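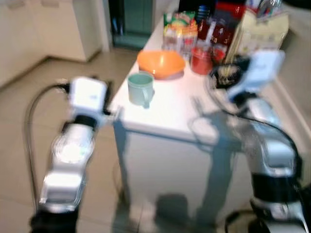
Section 2: Setting up the table for a shared shift

If you've got as far as this section, the arms are bolted down, the Andutska controller is humming away and you've had your safety induction. Good. Now comes the part that changes your working day, so I'm going to go through it the way I'd do it if I were standing next to you with a brew.

I wrote this after our first 14 shifts with the arms at the Tundholm kitchen. I used to clear and reset the tables by hand, all day long, and now I mostly look after the two arms that do it. Some of what follows is in the official Hirireck handbook too, but not in words I'd use!

Before you start

You'll need the shift key, a soft dry cloth and your own login. Please don't borrow somebody else's login, even for five minutes. The log is how we sort out who gets credited for set-up time, and that time counts as work (it took a bit of arguing to get that agreed).

Getting the table ready

1. Turn the shift key to HOLD and wait for the steady amber light on the controller.

2. Wipe the table top. Crumbs and sticky rings confuse the grip check.

3. Put out the crockery for the first job. Leave a hand's width between pieces if you can.

4. Push packets, jars and anything tall towards the back. The arms can reach over them, but it slows everything down.

5. Check that each cable hangs in an easy curve and isn't caught on a table leg.

6. Step back behind the floor line, turn the key to RUN and press Start on the panel.

Caution: Never reach across the table while the key is at RUN, even if both arms look parked. They may be between moves. Go to HOLD first, every single time.

Note: The first run of the day is always done at half speed. You can't skip it, and I wouldn't want to.

When to step in, and when to leave it alone 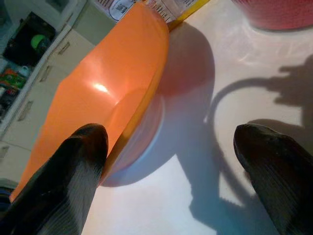 Stepping in too soon was my worst habit, and I think most of us who came off the hand-clearing rota have it. You see something that isn't how you'd do it and your hand is halfway to the key. Bowls are the classic one. The orange bowl can be right over on its side with one finger against the outside and the other out over bare table, and every bit of me wants to stand it up. Give it a moment. A tipped bowl isn't a fault by itself, and the controller will ask for you if it wants you.

If it does ask, you'll hear two short beeps and the panel will show ASSIST.

1. Turn the key to HOLD and wait for amber.

2. Look before you touch. If a finger is resting against the piece, press Open on the panel first.

3. Stand the piece upright, well away from the others.

4. Press Clear, step back and return the key to RUN.

5. Choose a reason from the list. "Other" is fine, but do type a few words — the people who tune the grip settings read them.

Caution: Don't pull a piece out of a closed gripper. You can hurt your fingers, and you'll knock the grip check out as well.

Note: Wipe the finger ridges with the dry cloth at each break. No sprays.

Your breaks and your job

The arms don't set your pace. If you need a break, turn the key to HOLD, log out and go. A held table doesn't count against anyone, and if a supervisor tells you otherwise, point them to this page.

You'll find you're on your feet less and watching more, which is tiring in its own way. We swap tables every 2 hours at Tundholm and I'd suggest you do the same. The Halliday site tried longer stints and went back to ours by October.

Go on to Section 3 for end-of-shift shutdown.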